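Home Games Knitting Archive Contact

Wintering in Pekholm, again
July 11, 2023
Maeve Egan

I know, I know, I said in May that I was finished with Bellberg for the year, and I meant it when I typed it. But then my sister started a fresh save and kept texting me questions about the mountain village (Pekholm, the one with the crooked mill), and of course I had to load up my old game just to check one little thing for her, and that was my weekend gone!

What she wanted to know was where all the candle wax comes from. You need a silly amount of it once the snow closes the lower road, and the game is very coy on the subject. The bees stop in the cold, the peddler quits coming, and Hegarty at the inn will only sell you three lumps at a time, and grumbles while he does it.

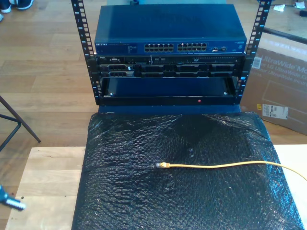

Hegarty's stock refreshes every second night, so the slow and steady way is to sleep, buy, sleep, buy, and spend the daylight chopping wood. I did that my whole first winter and it was fine, if a bit dreary. It goes quicker in co-op, where each player gets a separate allowance, and we always play on the home network so the village doesn't stutter when everybody crowds into the inn. Any plain switch will do for that, and a flat dark blue Netgear box like the one between those black rails is plenty for two sisters and a village full of goats.

The better source is the old chapel. Go in by the side door after dark, when the caretaker ghost is up in the loft, and check every bench. I usually come away with four lumps, and once, on a very lucky night, there was a whole honeycomb under the pulpit that I have never seen again.

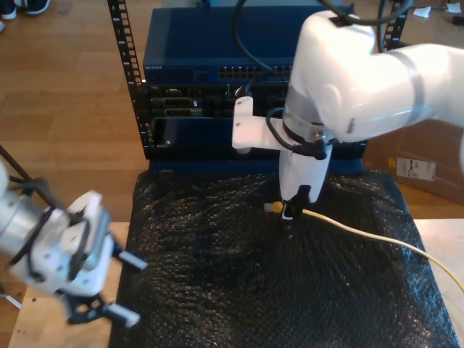

Yellow network cable, held near its end.

Please don't burn it all on lanterns the way I did. Pekholm folk have a soft spot for candles as gifts, and the miller's wife in particular will let you use her drying shed if you bring her two of them before the thaw. I missed that completely on my first save, and I had 624 days on that one, if you can believe it.
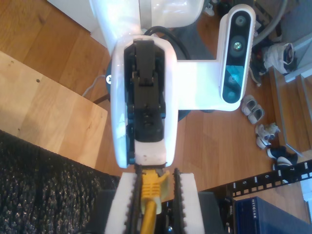
A white arm over the wooden floor.

Now, the drying shed. It looks like nothing much, just hooks and a bench, but herbs hung in there keep their full strength until spring, and winter mint is what the shepherd wants for his sick ewe. He is up by the frozen waterfall most mornings, and he won't speak to you if you have the dog along (poor dog).

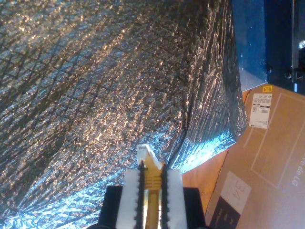 Once the ewe is better he gives you the felt boots, and with those on you can cross the ice without sliding back to the bottom every time the wind picks up. I spent an entire evening sliding before I had them. My sister got across on her second try in ordinary shoes and has mentioned it every day since.

She's at the thaw now, and wants to know whether to keep the goats or trade them for the boat. I've told her to keep the goats. I'll write up the spring festival next, as soon as I remember where I put my notes on the pie contest.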